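Chapter 2
Household and Shop-Floor Chores: The Present Limits

2.1 Scope of the chapter

A chore, as the word is used in this book, is a task that an untrained adult can complete without instruction. Clearing a table and sorting returned goods both qualify. Welding does not. Industrial arms have welded for decades because each part arrives in a known place. Chores rarely offer that condition. 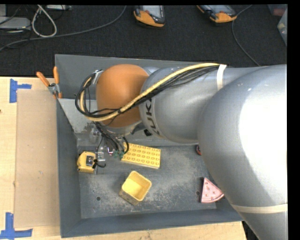

Picking from a mixed bin is the usual starting point, as it isolates the problem of grasping from that of moving about a building. The arm must choose an object, find a stable grip and lift without disturbing the rest. Shape matters more than weight at this stage. An open square cup can be gripped by its rim, whereas a flat studded block offers only its edges, and an object near a wall leaves little room for a fingertip. Lei (Section 2.4) treats these cases separately.

The Birkelbridge trials, discussed below, used 2,000 picks over 20 object sets. Failures were logged as missed grasps, drops or collisions with the bin. Readers should note that a success rate measured on one object set does not carry over to another.

2.2 Terms used

Cycle time: the interval between one release and the next.
Clutter: any arrangement in which objects limit access to one another.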